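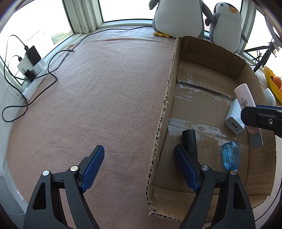
A long cardboard box and a pink cloth, near the window

Why Do Some Seeds Sleep All Winter?
By Mudassar Rana, for the Kukudance Young Gardeners pages

Have you ever planted a bean? If you have, you know that beans are in a terrific hurry. You push one into some damp soil, you go to school for a few days, you come home, and there it is, poking its bent green neck up into the light as if it had somewhere to be. A bean from the garden store will sprout in summer, in a cup, in your kitchen, pretty much anywhere warm and damp.

Now, if you try the very same thing with a milkweed seed (milkweed is the plant that monarch caterpillars eat), you may wait and wait and wait. You water it. You talk to it. You move it to a sunnier spot, and still there's no little green neck. It would be easy to decide that the seed is no good, and I'm sorry to say that when I was seven I threw away a whole pot of them for that reason. I still feel a bit bad about it! Those seeds were very likely alive. They were asleep.

Gardeners have a word for this kind of sleep, and the word is dormancy. You say it DOOR-man-see. A dormant seed has everything it needs packed inside. There's a tiny baby plant, called the embryo, and a supply of food to get it started, and a tough coat wrapped over the top to keep it safe. But the baby plant won't start growing yet, even if you give it warmth and water, and to understand why, it helps to think about what time of year the seed leaves its parent.

Milkweed pods split open in the fall. The seeds drift off on their silky white fluff, and some of them come down on bare ground, say in November. Suppose one of those seeds landed in a nice damp spot and we had a few warm days in a row, as we sometimes do. If that seed were like a bean, it might say to itself, "Oh, lovely, it's spring!" and up it would come. Then the first hard freeze would arrive, and that would be the end of a very small milkweed.

So the seed waits for winter to come and go. Of course a seed doesn't have a calendar, and it can't look out and see snow. What it can do is respond to cold. While it lies in the chilly, damp soil, slow changes happen inside it. Plants make natural chemicals that work like messages, and some of them say "stay asleep" and others say "time to grow." Weeks of cold help to turn down the first kind of message and turn up the second kind. By the time the soil warms up again, the seed is ready. 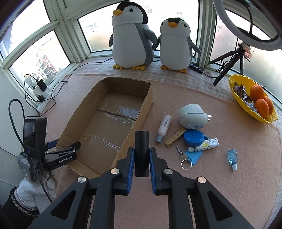

Different plants need different amounts of cold. Common milkweed is usually happy after a month or so. Some woodland flowers are much fussier and want a warm spell, then a cold one, and then sometimes another warm one and another cold one before you see a single leaf, so a child who plants them in kindergarten might be in second grade by the time they come up. You need to be a patient sort of person for those.

Plenty of wildflowers work this way. Purple coneflower seeds often come up better after some cold, and so do the seeds of many asters. Bees and butterflies visit all of these flowers, so if you can get a few going, you'll have company in your garden!

Can you fool a seed? Yes, you can, and it's good fun. You can make a pretend winter in your refrigerator, and gardeners have a very long word for that, too: stratification. Ask a grown-up first, so that your seeds don't end up in somebody's sandwich.

What you'll need:
A pinch of milkweed seeds
A paper towel
A zip-top bag
A marker

Write the name of the seed and today's date on the bag. Wet the paper towel and squeeze it hard, until it is damp and has stopped dripping. Spread the seeds over one half, fold the other half over them, and slide the whole thing into the bag. Then it goes into the refrigerator (the freezer is too cold for damp seeds) for a month or a little longer. Peek once a week. If the towel feels dry, sprinkle on a few drops of water, and if you spot fuzzy mold, move the seeds to a fresh damp towel.

When the time is up, plant your seeds in a pot of soil, just barely covered, and put it somewhere warm and bright. Wash your hands afterward, and don't rub your eyes while you're working, because milkweed sap can sting and the plant isn't safe to eat.

There's an even lazier way, and it's the one we use at our Bemus garden. In late fall we scatter the seeds on bare soil, press them down with our boots, and go home for hot chocolate. The real winter does the rest. Look for the first pairs of small leaves once the spring days have turned properly warm, and remember where you put them, so you don't pull them up as weeds.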